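The case for owning fewer work clothes

I spent the first Sunday of the school holidays last July emptying my wardrobe onto the bed, and I've been boring my friends about it ever since. I had 30 tops. Thirty! I wore maybe a handful of them, and the rest just hung there making it harder to find the ones I liked.

My first proper job was at a garden centre called Ambrose, and they gave you two shirts and told you to get on with it. At nineteen I thought this was a terrible imposition. I wanted colour, I wanted choice, I wanted to look like myself while I was hauling bags of mulch.

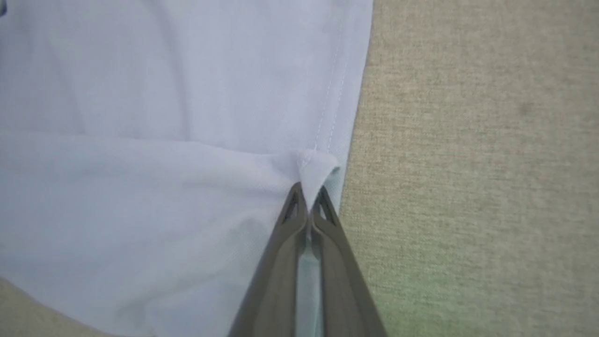
Looking back, those were the easiest mornings of my life. I got up, I put on the shirt, I caught the bus. Then I moved into an office and suddenly had to have opinions about blouses before breakfast, and I've never quite forgiven the office for it.

So I'm arguing for the uniform — a self-imposed one, mind you, chosen by the person who has to wear it. Mine is 5 shirts and 2 pairs of trousers. They all go in the same wash, and they all go with the one grey cardigan my mum keeps threatening to throw out.
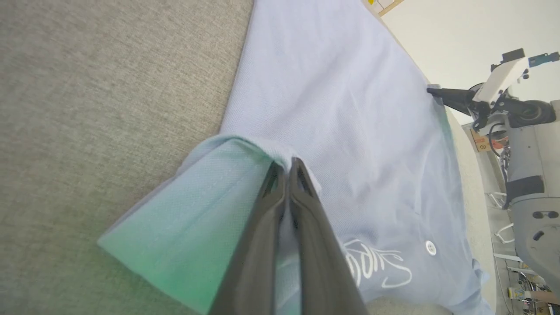
Úna Ó Riain
Columnist

My sister reckons this is a bit joyless, and I do take her point. She loves clothes the way I love cheese, and I wouldn't want anyone rationing my cheese. If getting dressed is your favourite part of the day, please ignore me and carry on!

But plenty of us don't feel that way and keep shopping as if we did. We buy the top on sale because it was cheap, then we buy the thing that might make the top work, and by spring both of them are in a bag by the front door waiting for someone to drive to the op shop.

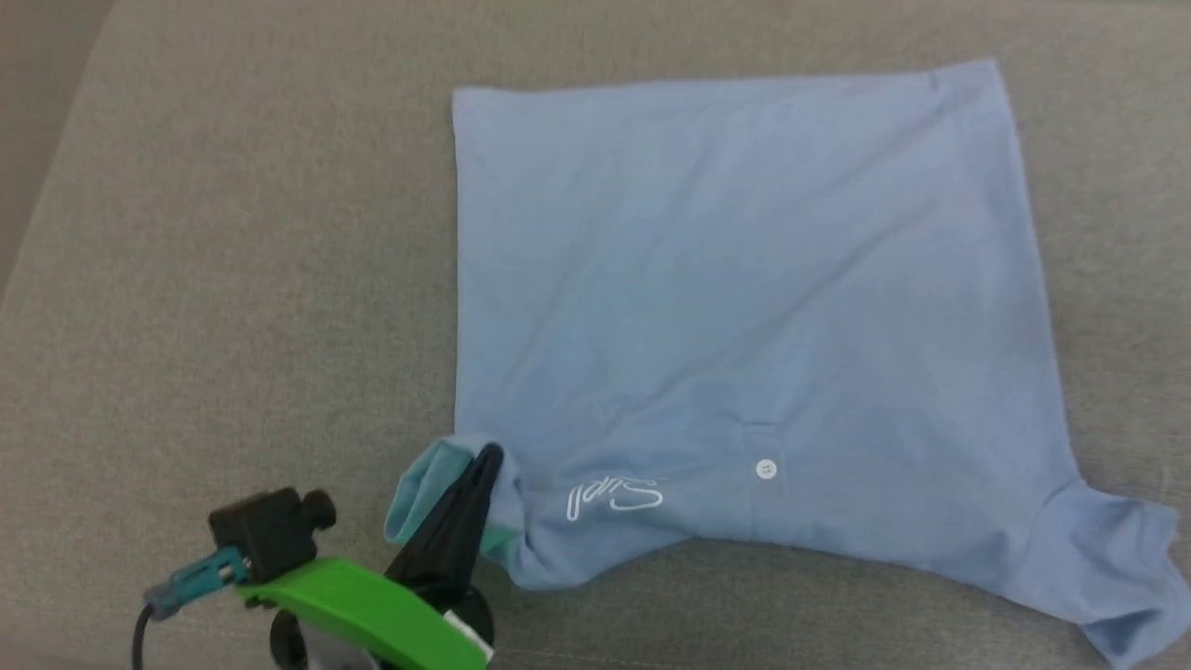
The laundry alone has won me over. I used to do a great mountain of it and lose the whole of Sunday afternoon. Now it's one load midweek, folded in front of the telly and put away before the ads finish — well, most weeks. I still own a ridiculous yellow party dress, and it's staying.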